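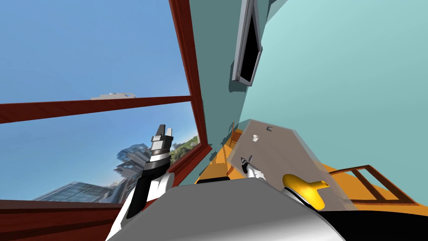
Blue sky and a small white cloud over the high-rises, through a wood-framed window.

Each September, the Rolley Charity Walk sends its participants out along the river path, and each year the sponsoring organizations report a single figure: the amount raised. It is a respectable figure. It should not be the only one the public receives.

Last year 211 walkers registered for the event. The proceeds were divided between 2 programs, the Kandis respite service and the Guzmán transportation fund, which drives patients to treatment. Donors were told the total within a week. They have yet to be told how many rides it paid for.

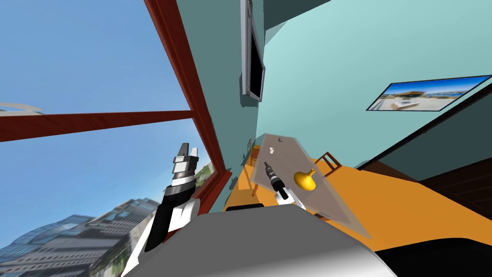 The omission is not a matter of bad faith. Small charities operate with few staff, and reporting takes time away from service. Sheyla Pacheco, who coordinates drivers for the fund, has noted that her records are kept by hand and that 11 months can pass before they are fully reconciled. That is a strong argument for paying for better records out of the proceeds.

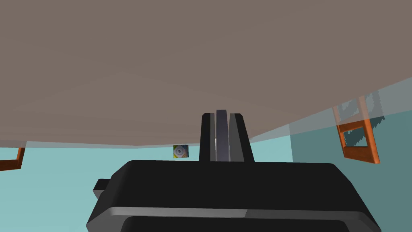 Light blue and teal walls behind a broad, smooth surface.

Some will object that donors prefer every dollar to go directly to patients. Jhonatan Cáceres made this case ably at the Grernen public forum, and his concern deserves respect. Yet a family deciding whether to rely on a ride at 9 in the morning needs to know that the service is dependable - and dependability has a cost.

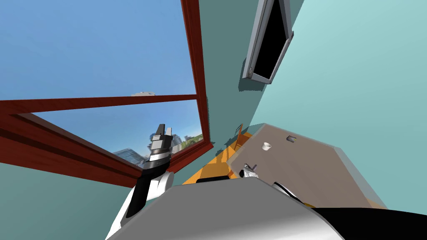
The organizers should therefore set aside a modest share of this year's proceeds for administration, state that share plainly on the pledge form, and publish a short account of services delivered before registration opens again. Walkers who ask their neighbors for support would then have an answer when those neighbors ask where last year's money went.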